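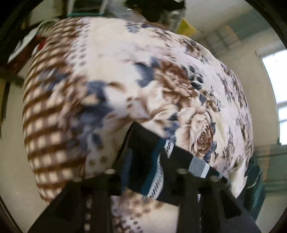

Velinon 2: does the planner know what it's holding?

Software notes, September

The second release of Velinon has been out long enough for most of us to have tried it, and I have now read three write-ups that say it "solves" bedding. I have spent a good part of the month with it and I would put it differently. It is a decent piece of software with a very good demo reel, and the distance between those two things is what this item is about.

For those who skipped the first version: Velinon takes wrist camera video from hand-held gripper recordings, works out the path the gripper took, and trains a policy that should produce similar motions on an arm. The new parts are a cloth module, which guesses at folds and edges, and a short-range planner that is supposed to choose the next grasp. The cloth module was written mostly by Agata Caruso at Talebi. The planner came from Linano and was bolted on later, and you can tell.

We gave it 289 recordings of people handling quilts, blankets and covers in ordinary rooms. Settimio Zanetti did the sorting and threw out 14 before we began, all of them because the path could not be recovered at all. I mention this because the release notes quote a success figure for path recovery without saying what was thrown out first, and I would like to know.

Start with perception. A quilted blanket is a rotten thing to point a wrist camera at. Pinch a fold and lift it, and the cloth bulges up until it fills most of the view, so the fixed things you would like to track - a window, a radiator, the line where the wall meets the ceiling - get squeezed out to the rim of the fisheye, where the lens bends them. Meanwhile the middle of the picture is packed with floral print, which any feature tracker will love. Flowers, leaves, dots, a checkered border: hundreds of lovely corners, all of them on the one object in the room that moves and changes shape.

Velinon 1 fell for this every time. It locked on to the print, decided the blanket was the world, and reported that the gripper had barely moved. Version 2 adds a mask that is meant to drop anything cloth-like before tracking. It does help. On plain covers I could find little to complain about. On busy prints the mask leaks, and it leaks worst along borders, where a regular lattice seems to look to the model like a tiled floor or a bit of shelving. Once a strip of border gets through, the path drifts along with the cloth. You can see it if you plot the path against the raw motion sensor readings. The built-in viewer doesn't offer that plot. Gaetano Lombardi wrote a small script for it and it is in our shared tools folder under "drift".

The gripper itself is the other nuisance. The plates on ours have cutouts and slots, and the blanket shows through them. The stock gripper mask is a solid outline, so anything visible through a slot is counted as gripper. That costs very little when you are tracking the room. It matters more to the cloth module, which wants to know what is between the fingers and is being told that part of it is black plate. Graciela Painemal redrew the mask by hand with the openings left in, a dull afternoon's work, and fold estimates near the jaws got steadier. I wish the documentation said to do it.

Now the planner. The claim is that it "reasons about layers". What it does, as far as I can make out from the code, is score points along a visible edge, pick the best one and check that the jaws would fit round it. There is one layer count, it is guessed from shading, and it is used only to set how hard to close. If you have a second piece of cloth caught under the blanket, with its own border and a strip of trim near the finger, the planner has no notion that this is a different object. It sees a strong edge and likes it. In our tests it was keen on trim of all sorts. It would leave a perfectly good quilt corner and go for a label.

I put this to Caruso, who was civil about it. She says the cloth module does give out a separate confidence for each patch of fabric, and the planner simply doesn't read it. The Linano side say it is on their list. It was on their list for version 1 as well.

There is also the matter of time. Velinon cuts each recording into steps and treats a lift as one action with a start and an end. With bedding the interesting part is the middle, when the fold deepens and the two halves of the cloth swing about, and that is just when the picture blurs. The default settings throw blurred pictures away. So the training data is full of the calm bits before and after, and rather thin on the part people had to learn to do. You can turn the filter off (it is called "sharp_only", under the loader settings, and it is on unless you say otherwise). We did, and the policy became slower to train and less tidy to watch. I think it was also better, but I have only one set of runs to go on and would not swear to it.

Some credit where it is due. The loader is quick. Error messages now name the recording that failed, a small mercy. Retraining from a saved point works, which it did not in the spring, and about 151 of our recordings went through the whole chain with no hand editing. I don't know of another free tool that would have managed that. It just isn't the figure you would expect after reading the announcement, which speaks of 1,080 recordings "processed end to end" and never says what "processed" covers. A file can be read, cut, tracked badly and saved, and I suppose it has been processed.

If you plan to use it on soft goods, my settings at present are as follows. Cloth mask on, threshold lowered one notch from the default. Gripper mask redrawn for your own plates. Blur filter off. Planner off, with grasp points taken straight from the recordings. That last one will disappoint people who came for the planner.

For boxes, cups and other rigid things, leave it as it comes. I have no quarrel with it there.

Annunziata Messina is running the same recordings through the older Watungate tracker, which has no cloth handling whatever but leans far more on the motion sensor. Her first results on the patterned covers look closer to Velinon's than I would have guessed. She wants to finish the plain ones before anyone quotes her, so I won't give the figures. They should be in the next issue, along with the drift plots. If you have recordings of heavily patterned cloth, striped or checked for preference, she would be glad of them, with the motion sensor data included and the blurred parts left in.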